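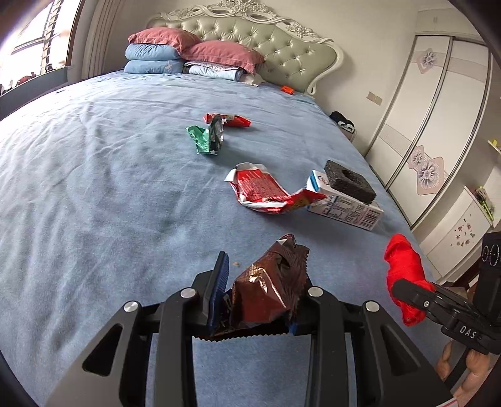

N. Prasertsri

Pandeo Evening Course in Household Work
Notes to Lesson 6: The bedroom, first part (the bed and what lies on it)
Wednesday, June 4, 2025

Please read these notes before you come to the practical hour. I have written them a little longer than I speak in class, so that those who missed the lesson can follow also.

6.1 What we mean by clearing

In Lesson 5 we made a difference between clearing and cleaning. Clearing is to bring each thing to its place or to the waste. Cleaning is to remove dust, crumbs and stains. In a bedroom many people mix the two. They shake the cover while there are still wrappers and boxes on it, and then they must look for everything a second time on the floor, and also under the bed.

The bed is usually the largest flat surface in the room, and a large flat surface collects things. Snack wrappers lie crumpled on the light blue cover, with a carton next to them, and the pillows are piled up at the head. It is an ordinary amount for one bed. A careful person can clear it in a few minutes if the order of work is good.

6.2 Order of work

Open the curtain or put on the light.
Bring a waste bag and one empty basket. Put both at the foot of the bed, on the floor, never on the bed itself.
Take the waste first. Begin at the head and come towards the foot.
Take the boxes and cartons. Look inside before you decide.
Take the small things and put them in the basket. Do not walk away with each one.
Move the pillows and folded bedding to a clean chair.
Now look at the cover with your hand flat on it. Crumbs are felt before they are seen.
Shake or brush the cover, then make the bed.
Last of all, carry the basket round the home and empty it.

Some of you asked why the basket is emptied so late. When we carry one thing to the kitchen we find something else to do in the kitchen, and the bedroom waits. I have made this mistake very often in my own flat.

6.3 Wrappers

A wrapper looks like simple waste, but please do three small things with it. Feel if there is still food in it. If there is, fold the open end over and hold it upwards on the way to the bag. Press it flat with the fingers, not with the palm on the bed, or the crumbs will go into the fabric. And do not put one wrapper inside another in case your local rules ask for different materials to be separated. In Jondosness, where most of you live, the rules are printed on the collection calendar. Bring your copy if you are not sure how to read it.

Shiny wrappers with a silver inside are often believed to be metal. Test: crush it in the hand and let go. If it opens again by itself, it is most probably a plastic film.

6.4 Cartons and small boxes

A closed box is not waste until it has been opened. This is the rule I want you to remember from this lesson, and it will come again in Lesson 9. Medicine, chargers, receipts and small screws all go to the bin in boxes that somebody thought were empty. When it is someone else's room, an empty box is also left until the person has been asked. In the written exercise please use the words "ask", "keep" and "waste" for your three columns, and no other words, otherwise I cannot compare the papers.

6.5 Headboards

A padded headboard with buttons holds dust around every button. Use the soft brush of the vacuum cleaner on low power, or a dry paintbrush, and go from the top down. Carved frames want the same dry brush. Do not spray anything on carving: the liquid stands in the deep parts and leaves a ring. The work on the headboard is done after the bed is cleared and before it is made, so that the dust falls on the cover which you will shake anyway.

6.6 What stands around the bed

The second part of the bedroom is for next time, but you need to look at it already now, so that you know where your basket may go. Notice the top of the nightstand, the storage box on the floor and the toy beside it. The top of a nightstand should not take what was lifted from the bed. It only moves the work half a metre.
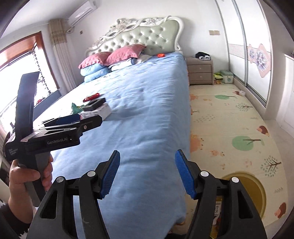

Would it not be faster to pull the whole cover off with everything in it and sort it on the floor, one of the August group wrote to me. I have tried this, she wrote further, and it takes me half the time, and the bed is free at once for the clean sheets.

I answered her that it can be done at home, with one's own things, if nothing in the heap can break or spill. In a client's room I do not allow it. A phone or a pair of glasses falls together with the boxes, and afterwards it is difficult to say how it was lying before. Her point about the clean sheets is good, however. If the linen is to be changed, do steps one to six as written and then take the cover off by the corners, folding it inwards.

6.7 For the practical hour

Work in pairs. One person clears, the other writes the three columns, then you change. Bring an apron, a soft dry brush and 2 waste bags each. The baskets are in the Prastomance room, on the lower shelf, and must go back there the same evening.

Homework: choose one surface in your own bedroom and write its three columns before you touch anything. Half a page is enough. Hand it in at the beginning of Lesson 7.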